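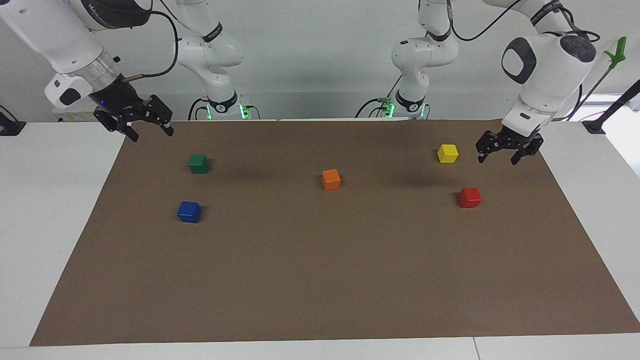 Two robot arms and five colored cubes on a big sheet of brown paper.

Robots That Pick Things Up, and the People Who Work Beside Them

Have you ever put away a giant pile of toys and wished you had an extra pair of hands? Lots of grown-ups feel that way at work! At a company called Domeo, people pack boxes of craft supplies and building toys, about 900 boxes on a busy day in February, and for years every single piece was picked up by a person, put in its place, and then on to the next one, and the next one, all the way to lunch.

Now a pair of robot arms called Illine is learning to do some of that picking. Each arm has a gripper at the end, a bit like your thumb and one finger. Try it yourself: pinch an eraser with just those two and set it down somewhere else. Easy for you, right? You've been practicing since you were a baby. A robot has to work out where the eraser is, which way it's turned, and how hard to squeeze, so it often starts with plain little blocks in bright colors.

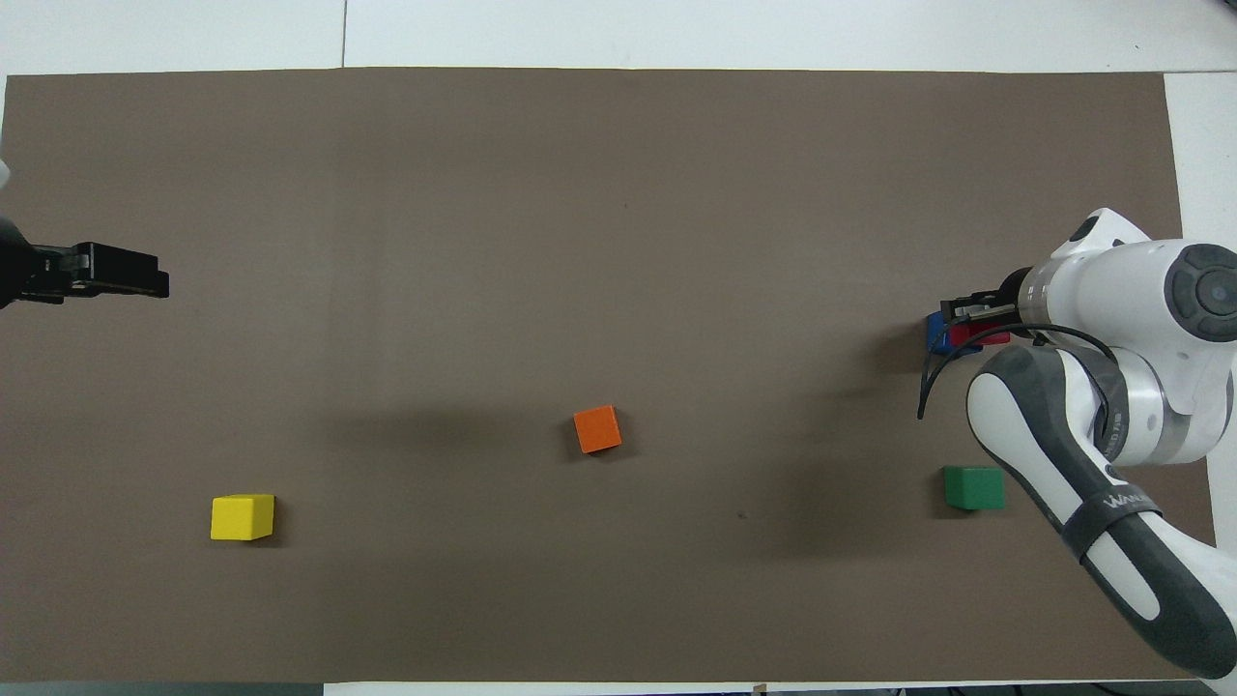 Small blocks are good practice because they can be turned any which way, and a gripper has to line itself up with the flat sides before it closes. Once an arm can manage that, it can move on to trickier things, like paintbrushes or bags of beads (beads are very wiggly!).

So what happens to the people? At Domeo, the packers used to stand at the same table all day, and their wrists got sore. Now they take turns. Some teach the arms new jobs, some check the finished boxes, and some fix things when a piece gets dropped. They had to take classes first, which lasted 7 weeks, and a few of them weren't sure they would like it. One packer still misses the old table, where everybody could chat while they worked, so the team now has a longer snack break together in the afternoon.

Not every job changed. Wrapping the breakable things is still done by hand, and so are the thank-you notes.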